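I have now worked in four offices with an exposed brick wall, and I have stopped believing what people say about them. Character, they say. Warmth. A sense of the building's history. At Takonia, my second job, the history turned out to be a layer of thin brick facing put up over drywall the winter before we moved in. You could knock on it and hear the hollow.

I bring this up because the office look has settled into something so standard that it could be ordered from a catalog, and in many cases it is. Brick, white paint, white tables with skinny legs, a floor the color of pale toast, and a plant on every flat surface. The plant is always small. I've never understood who the small plant is for. It isn't big enough to change the air or soften the noise, and it takes up just enough room that you have to move it when you open a notebook.

My friend Asif Naqvi, who fits out offices for a living and has a better temper than I do, thinks I'm being unfair. He says people walk into a room like that and relax, and that a tenant will sign a lease on the strength of one good wall. I believe the second part. When he took on the rooms at Rinside I'll admit they had a perfectly nice brick wall.
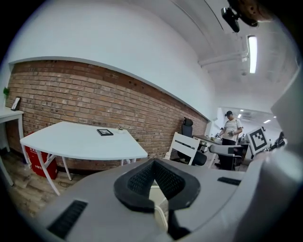
*Brick below, white wall above, white tables, small plants.*

My complaint is with what the look leaves out. Take the tables. A white top on thin legs photographs well and is a poor place to spend eight hours. There is no drawer. There is nowhere to put the charger, the spare cable, the folder you need twice a month, the lunch you brought from home. So all of that goes on the floor, or in a box shoved under one end, and by June the clean room has a second room living underneath it at ankle height. Storage is the first thing cut from these plans, and the last thing anyone mentions on the tour.

Then the odd shapes. Tabletops used to be rectangles, and you could push two together and get a bigger rectangle. Now they come with slanted sides, and the sales pitch is that the angles encourage people to gather. I sat at one at Finex for most of a year. It encouraged me to drop pens off the narrow end. We paid $756 apiece for those, a figure I remember because I had to approve it, and you could have had a plain desk with a drawer for $300.

And the framed things. Somebody always leans a little black-and-white frame against the brick, since drilling into brick is a nuisance, and it stays there until somebody knocks it over reaching for a phone. I have nothing against pictures in offices. I would like them to be hung, at eye level, by a person who picked them out on purpose.

Asif's answer to all this is that I should look at the alternative, and he has a point. The alternative at Holanda, where I started out, was 200 people under a dropped ceiling, gray partitions up to your chin and carpet that smelled like soup. I wouldn't go back. But I had two drawers and a shelf there, and a coat hook with my name on it, and I could find a stapler at any hour of the day.

What I'd ask of the next person with a brick wall and a budget is pretty modest. Keep the wall if it's real. Spend $70 a head on drawer units before spending a cent on succulents. Buy one large plant and put it where it gets light. Then work there for a week yourself, at the worst table, before you let anybody in with a camera.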